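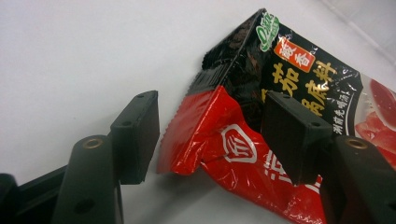

*A food packet between the open finger pads of a hand-held gripper.*

**The Susby Rules** are a set of good practice rules for recording handling tasks with hand-held grippers. They were written in the town of Susby by two firms, Resudar and Cleverer, and the first version was published in May. The rules cover the preparation of the table, the choice of objects, the position of the fingers and the keeping of records. They do not cover the safety of fixed robot arms.

## Background

Before the rules, each firm had its own habits. Resudar asked its operators to close the fingers slowly and to begin every recording with open jaws. Cleverer had no rule about the start, and its recordings were difficult to compare with those of other firms. The two firms agreed on a common text of 19 rules, divided into 2 parts. The first part is for the place of work and the second is for the operator.

## Place of work

The table should be plain, pale and not shiny. Objects which are not needed for the task may stay on it, but they must be written in the record. Light should come evenly from above. Shadows are permitted if the border of the object can still be seen.

Soft packaging has its own rule. A packet of plastic film changes its shape each time it is held, so it must not be pressed flat between recordings. Printed text in any language is allowed, and the packet may lie with any side up.

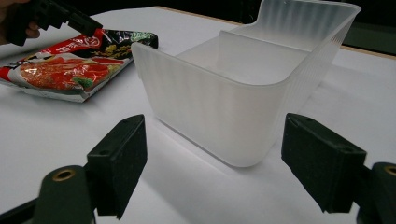
Open containers are treated in a different way. The operator should take the container by its walls and keep both pads at the same height. If there is a divider inside, it must not be used as a handle. For clear or half-clear plastic, the rules ask for a background which makes the rim easy to find.

## Operator

The operator should check the screws of both pads before work starts. When two grippers are used at the same table, each one is given its own side, and they may cross only if the task says so. A failed grip is kept in the record and marked as failed. It is forbidden to delete it.

## Use and criticism

The Hattar workshop tested the text with 444 recordings and asked for a clearer rule on soft packaging, and this was added in the second version. Some operators say that the rule on light is too strict for small rooms. Another complaint is that the rules do not state how wide the jaws must be open at the beginning. Resudar has answered that the width depends on the object and should be left to the operator.

## See also

- Gripper
- Teleoperation
- Work instruction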